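Search this site
Search

Folding Small Microfiber Towels So They Stay Folded

By Ching-wen Ko
May

Small microfiber towels never stack as well as cotton ones. The fuzz grabs, the edges creep, and after a week the pile in the drawer is leaning.

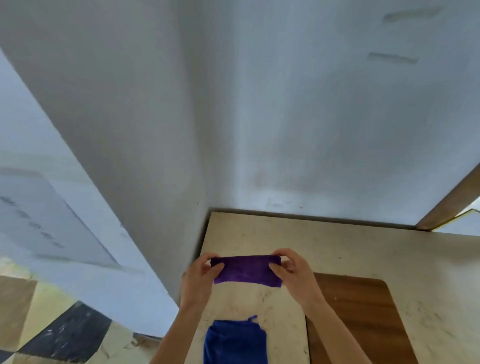 I fold mine into narrow bands and file them on edge. A drawer 3 inches deep is enough, and you can see every color without digging.

1. Clear a flat spot. A counter or small table is fine. Wipe it first – microfiber picks up crumbs.

2. Lay the towel flat and smooth it from the center out with your palm.

3. Fold it in half, long edge to long edge. If the edges don't line up, leave them. Most of these towels are not cut square.

4. Fold in half again the same way to make a band.

5. Pinch both ends, lift the band just off the table and pull it taut. Hold for a second, then set it down and press along the fold.

6. For a shallow drawer, fold the band once more, end to end. Any loop or tag should face up so you can grab it.

File the towels by color. I use blue for glass and purple for dusting, and the kitchen ones go at the back. Eight to a row is plenty. Pack them tighter and they come out two at a time.

Wash them without fabric softener and dry on low for 30 minutes. Fold them the same day – a towel left in the basket until Tuesday will need smoothing twice.

Last updated: May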